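빈 캔 정리, 드디어 함

2021년 1월 11일

새해 되고 열흘도 넘었는데 이제야 씀. 급하게 쓰는 거라 두서없음 주의.

연말에 집에 사람들 왔다 간 뒤로 부엌 구석에 캔이 쌓여 있었다. 봉투째로. 지나갈 때마다 발에 차이고 밤에 물 마시러 가다가 와르르. 그때마다 내일 해야지 내일 해야지. 결국 토비아스 파크 씨가 놀러 왔다가 이거 뭐냐고 해서 그날 저녁에 바로 뒤집어엎음.

일단 바구니부터 바꿨다. 전에는 큰 종이 상자를 썼는데 바닥이 눅눅해져서 한쪽이 터졌었음. 뚜껑 있는 통도 잠깐 써봤는데 뚜껑 여는 게 귀찮아서 다들 그 위에 그냥 올려놓더라. 그래서 구멍 뚫린 플라스틱 바구니로 정착. 손잡이 달린 걸로. 손잡이 접히는 게 생각보다 중요하다. 안 접히면 선반 밑에 안 들어감.

캔은 눕혀서 막 던져 넣는 것보다 세워서 넣는 게 훨씬 낫다. 바구니가 얕아도 줄만 맞으면 꽤 들어가고 들고 나갈 때 덜 시끄러움. 다만 처음 하나가 문제. 옆에 받쳐주는 게 없으니까 자꾸 넘어진다. 모서리에 딱 붙여서 시작할 것. 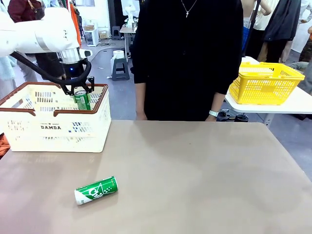 그리고 헹구는 거. 이거 안 하면 아무리 예쁜 바구니를 써도 소용없다. 단 음료는 특히. 여름에 한 번 게으름 피웠다가 개미 손님 단체로 맞이한 적 있음. 그 뒤로는 무조건 물 한 번 넣고 흔들어서 엎어두기. 다 마르면 그때 바구니로. 설겆이 끝나고 남은 물로 해도 충분하다.

찌그러뜨리느냐 마느냐로 집에서 말이 좀 많았다. 솔레다드 알카라스 씨는 무조건 밟는 파. 나는 안 밟는 파. 밟으면 부피는 주는데 세워 넣기가 안 되니까 내 방식이랑은 안 맞는다. 아직 합의 못 봄. 일단은 큰 캔만 밟는 걸로 휴전중.

그날 치운 게 약 60개. 한 시간도 안 걸렸다. 이걸 왜 몇 주나 미뤘는지... 페트병은 아직 손도 못 댔고 라벨 떼는 게 진짜 일이라 그건 다음에. 유리병도 있다. 베란다에. 생각하기 싫음.

바구니를 하나 더 살까 고민중이다. 캔용, 병용 색깔을 다르게 하면 식구들이 덜 헷갈릴 것 같아서. 근데 놓을 자리가 없다. 선반 밑을 비우려면 쌀통을 옮겨야 되고 쌀통을 옮기려면 또 뭐를 옮겨야 되고. 4월에 이사할지도 몰라서 그때까지 버틸까 싶기도 하고.

암튼 부엌 바닥이 보이니까 기분은 좋네여. 밥 안쳐놓고 쓰는 거라 여기까지. 페트병 하게 되면 또 올림.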